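Nedby Technical College
Intro to Robot Learning, Handout 13
Two-Handed Tidying with Hand-Held Grippers

Read this before lab. Last October's group read it after lab, and we spent a week deleting things.

The task

Clear a table into a waste bin, using two grippers, one in each hand. A five-year-old can do it in a few minutes, under protest. By the end of the term we would like an arm to do it too, and the arm has to learn from you.

The grippers are jaws you carry around and work by hand. There is no robot attached to them in this unit. You do the chore, the grippers record how you did it, and the recording becomes training material for the arm in the Modise lab. Whatever you do badly, the arm will learn to do badly, with great patience, forever.

Vocabulary for this week

Episode: one attempt at the task, from both grippers at rest to both grippers at rest. Waving at a roommate in the middle does not end the episode. It ruins it.

Grasp: the moment the pads have the object well enough that you could walk off with it. Students tend to mark this too early.

Release: opening the jaws over the place you meant. Opening them over the floor is a drop, and gets logged as a drop.

Idle hand: the gripper that isn't doing the main job at the moment. More on this below, sadly.

Soft things and stiff things

We used to start everyone on wooden blocks. Blocks are polite. They have flat sides, they stay the same shape when squeezed, and a model trained on them will go to pieces the first time it meets a tissue. So the unit now begins with trash, which comes in every shape and has no manners at all. 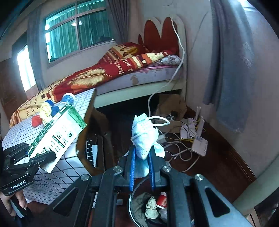
Figure 1. Face mask between the pads, above the bin; a carton in the second gripper.

For anything crumpled, come down slowly and close on the thickest part. Loose bits will hang wherever they like. Let them. Do not re-grasp four times to get a neater hold, unless you want an arm that fusses over a used mask like a florist. For cartons, go across the narrow direction and stop squeezing when the thing stops slipping. A crushed carton is still a valid episode, but write "crushed" in the notes column.

Lift higher than feels necessary before you move sideways. Bins have rims, and every section discovers this on its own.

Where to record

Any real room will do, and a lived-in one is better than a clean one. We had 46 episodes from Flerkano Hall that all took place on the same bare bench, and the resulting policy was excellent at that bench. Beds, curtains, cables on the floor, a blanket with writing all over it: leave them where they are. Please do not tidy the room before recording yourself tidying the room.

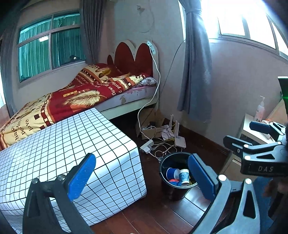
Before each episode, open both jaws fully and hold still for 3 seconds. Count them in your head at a normal human speed. The hold gives the software a clean starting point, and it gives you a chance to notice that you forgot to press record.

Then pick an order and stick with it for that episode. Nearest object first is fine. Change the order next time. If all of your episodes go left to right, the arm will conclude that this is a law of nature.

The idle hand

Here is where most of the grades go. When people concentrate on one hand, the other drifts off, scratches a knee, or points at things for emphasis. The recording keeps all of it. Either give the second hand something to hold, or park it at the side with the jaws still.

Cups deserve a paragraph of their own. Paper ones dent, and they roll if you nudge them with the outside of a finger. Pinching the wall is allowed, and so is taking the whole body of the cup. Do some of each. Tilt it however you need to on the way to the bin, but keep your wrist from snapping over at the end. That flick looks terrific and cannot be reproduced by any motor we can afford.

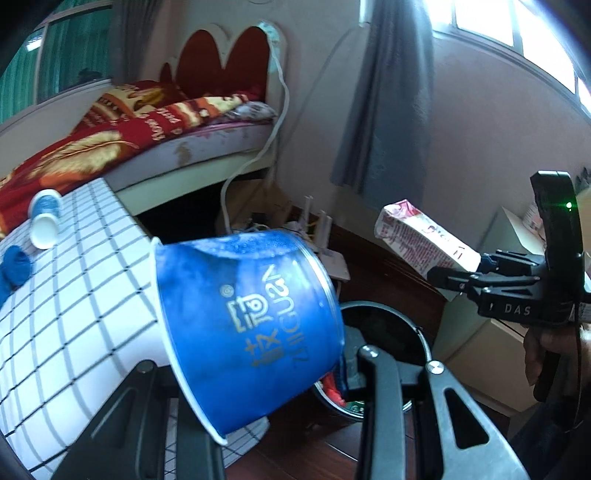
Drops and misses stay in the set. Pick the object up with the gripper, never with your fingers, and carry on. An arm that has only seen perfect runs has no idea what to do after its first mistake, and it will make its first mistake at once.

What to hand in

Your episodes, uploaded to the Cladholm server, plus the notes sheet with drops and crushed items marked. The class target is 1,000 episodes between all sections. Name your folders by section and room. "final_FINAL_use_this" is neither.

Also one page, typed, on this question: pick one habit of yours that showed up on playback and say what an arm would make of it. Be specific. "I move fast" is a horoscope.

Due Sun 18 April, by midnight. The server slows to a crawl after ten, as it does every year.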